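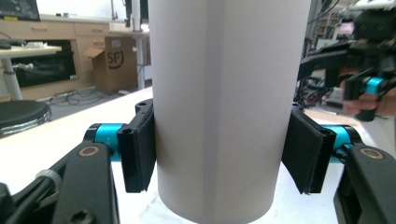 Break room coffee: drip machine, pods or bring your own?

Posted by gravelpit_ed, 2019-11-06

Our office is moving to the second floor of the Tavares building and I got handed the coffee question. We have 40 people. Right now there is one old drip machine with a glass pot that sits on a burner until it tastes like a tire. People complain, then go across the street and are gone for half an hour.

The options so far are a bigger drip machine with thermal pots, a pod machine (the office manager got a quote for a Kurcombe), or drop company coffee and let people bring what they want. There is a sink and one counter with two outlets. No water line to the counter, and the landlord won't let us add one.

What has worked for you?

Reply by mkt_lurker

Thermal pots. We have a Driltier with two of them, one regular and one decaf. It has to be filled by hand, so a water line doesn't matter. We've had it four years and the only repair was a new spray head. Coffee holds up fine for a couple of hours, after that dump it.

Buy the coffee pre-measured in packets. If you leave a bag and a scoop out, every pot is a different strength and you will hear about it.

Reply by sandhill7

I'd go the other way. We had thermal pots and threw out so much coffee in the afternoon that I stopped wanting to know. Pods cost more per cup, but you only make what gets drunk. Also, no arguing over who finished the pot and didn't start another.

Reply by mkt_lurker

Pods for 40 people means a line at 9 in the morning. One machine takes close to a minute per cup if somebody has to refill the tank. You'd need two machines, and he has two outlets total. Where does the microwave go?

Reply by sandhill7

Not everybody shows up at the same minute. We have one machine for a floor about that size and the line is two or three people at worst. I'll give you the outlet problem.

Reply by plainwrapper

Whatever you pick, figure out cups before you figure out the machine. Our cup bill was higher than our coffee bill for most of last year. People take a fresh one every time, use it for water, and leave half of them on desks. What we do now:

1. Paper cups stay out on the counter, but only one stack at a time. The rest are in the supply closet. When they are all out in the open they go twice as fast.
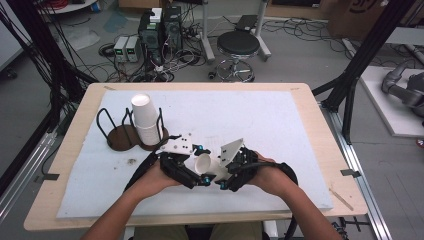
2. Everyone got a mug when they started. Extra mugs for visitors are on the shelf over the sink.

3. No foam cups and no lids. Lids were the part people really wasted.

4. Any mug left in the sink at the end of the week goes in a box under the counter. If it's in the box a month, it gets donated.

Reply by gravelpit_ed

Good point on cups, I hadn't priced those. Did people push back on the mug box?

Reply by plainwrapper

For a week or so. Somebody's mug from an old job went in there and there was an email. After that the sink stayed mostly clear.

Reply by oatfield

Don't skip the third option. We dropped company coffee in September. There's an electric kettle and a shelf, and people bring a pour-over cone or instant or tea. Costs the company almost nothing. A few people were sore about it, but the counter is cleaner than it has ever been.

Reply by mkt_lurker

I would be one of the sore people. Coffee is the cheapest thing an employer can give you, and taking it away gets noticed well out of proportion to what it saves. I'd take bad drip over a kettle.

Reply by oatfield

Fair. We are only 7 people, so it may not carry over to his place.

Reply by gravelpit_ed

Leaning toward the drip machine with thermal pots. I have a cleaning question, and another one on the counter, which is white and already marked up. I'd like to start out with it clean.

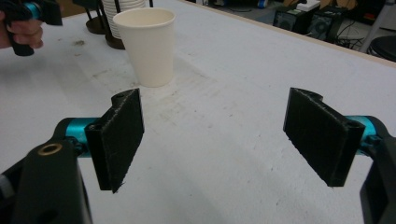 How often does a drip machine need to be descaled if you have hard water?

Every month with heavy use, or every two months if you fill it with filtered water. Run the descaler through once, then two full tanks of plain water before you brew again.

Reply by sandhill7

For the counter, try baking soda and a damp cloth and let it sit a few minutes before you wipe. Coffee rings come out. Scratches won't. Put a Sillico mat under the machine if you don't want new ones, we have the large size and it goes in the sink to rinse.

Reply by mkt_lurker

Any tray with a lip does the same job for less. I use a cafeteria tray.

Reply by gravelpit_ed

Thanks all. I'll get a price on the Driltier and ask plainwrapper's cup question at the next staff meeting. Still need to find out if both outlets are on the same breaker.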